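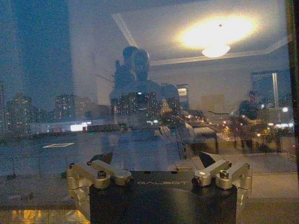

The Urau open evening is shown in a furnished room high over the city, and I went on a Friday to see how their robot works with curtains. I have been to five such demonstrations, and this one has the best room. The gripper has gold-toned finger plates with dark hex screws on top, and visitors are allowed to come close and look at the joints.

Entry was 46 dollars. For this you get two sessions and a printed guide from Rastogi, the company that arranges the visits. The guide is short but clear. 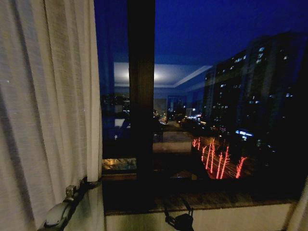
I liked that the host spoke little and let us watch. Thin fabric is a difficult material for a machine, and I wished for more explanation of how it chooses the point to grip. My question about this got only a general answer.
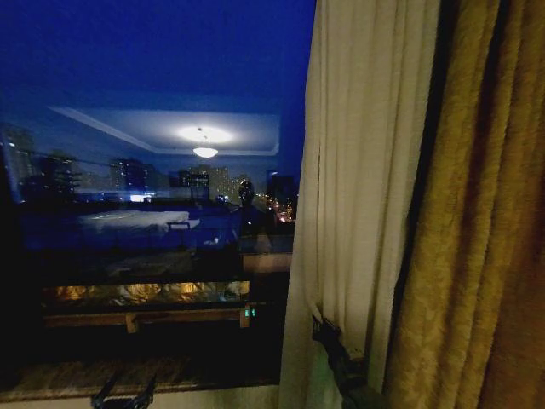 A gripper holding a fold of the sheer curtain.

Compared with the Clamitano show, where everything is behind a barrier, the distance here is much better. The chairs are hard, though, and the second session began late.

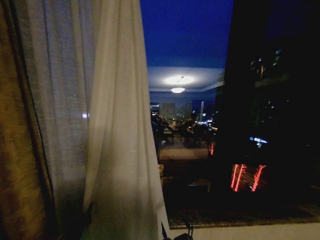
Please ask for the evening group when you book, as the view of the city lights is worth it. I give four stars of five. I would come again if they add a longer time for questions.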